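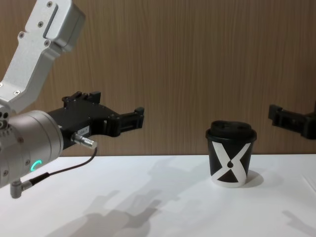 Home | Papers | Authors | Next section

3.2 Keeping the left arm's cable happy

Most of our lost time at Skeltden went into one short cable, so I'll spend a little space on it. Power and signal for the gripper leave through a round connector on the gripper body, loop back under the wrist, and go into a right-angle plug there (Figure 2). The loop has to hang free. When Þröstur Stougaard first put the cell together he tied it up tight against the wrist, which looked great and cost us two plugs in April - every full turn of the last joint pulled straight on the pins.

So now we leave some slack and check it before each block of trials. I close and open both grippers, run the wrist to its end stops, and watch the sleeve at the plug. If it bends hard, I back the connector off, turn the cable a bit, and seat it again. Kirsten Ásgeirsdóttir wrote the same moves into a Jodalow script, so these days I mostly press a key and stare.

Figure 2. Left arm and gripper of the Skeltden cell, with the gripper cable looping back to the wrist. The right gripper is partly in view, and the cup stands between the two.

The wrist screws get a turn with the torque driver at the same time. We did find two of them a touch slack after the long Flevosent runs - more on that in the next section.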